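Stop Making Me Buy the Same Soldiers Twice

I have been playing miniature wargames since I was 26, and for most of that time I have defended the boxed starter set. It gets people in the door. Two small armies, a rulebook, dice, a few bits of scenery. My first was the old Orkell set and I still have most of it, including a standard bearer I glued on backward.

So I don't enjoy saying that the second edition of Zokow has gotten the starter set wrong, and that other publishers seem ready to copy it.

The problem is the overlap. The new box holds 85 plastic figures. That is a generous number until you try to expand either army. The next box up for the River Guard is built on the same two frames that come in the starter, with one command frame added. If you want the officer and the crossbows, you buy the spearmen again. I now own up to four times as many spearmen as the rules let me put on a table.

Themis Politis, who runs the Rivstead league I play in, takes the other side. His view is that plastic tooling is expensive, a small company has to get as much use as it can out of each mold, and extra spearmen are cheap practice for painting. He is right about the molds. I don't think he is right about the practice. People who want to practice painting will find something to paint. A new player who has just spent a month's hobby money and has eight identical men with their spears in the air is more likely to drift off to a video game.
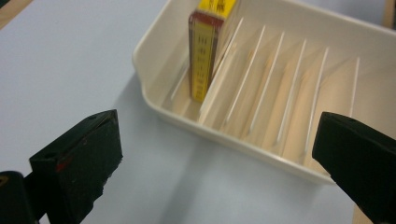
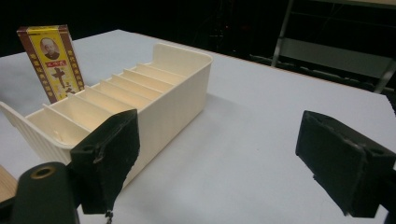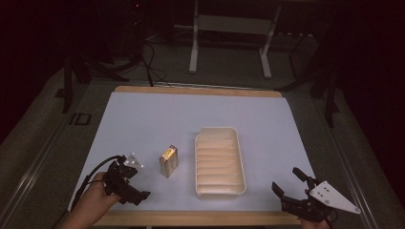

The cream or off-white plastic tray, seen in all three.

There is a fix, and it has been done. Sotiropoulos, the little resin company that made the mountain clans range, sold its command figures on their own from the first day. You paid more per figure. You also got only what you asked for. Chrysoula Stamatopoulos built a full 2000-point clan force that way over one winter and told me she had nothing left in the box at the end except a spare goat. I have never finished a plastic army and been able to say that.

I know resin and plastic are different businesses. A plastic frame has to be planned years before anyone buys it, and you can't cast ten more on a slow afternoon. But where the command figures go is a choice made at the planning stage. Put them on a small frame of their own and sell that frame in a bag. Collectors will buy three. Beginners will buy one and use it.

The other thing I would change is the back of the box. It shows a painted army that can't be built from the contents. The small print says so, under the barcode. Show what is inside, and if the army looks thin, that should tell somebody something.

I will keep playing Zokow. The second edition rules are the best they have written — movement finally works around walls, and the morale test no longer takes half the evening. My spearmen are going in the swap bin at the league in September. Anyone who turns up with crossbows can have the lot.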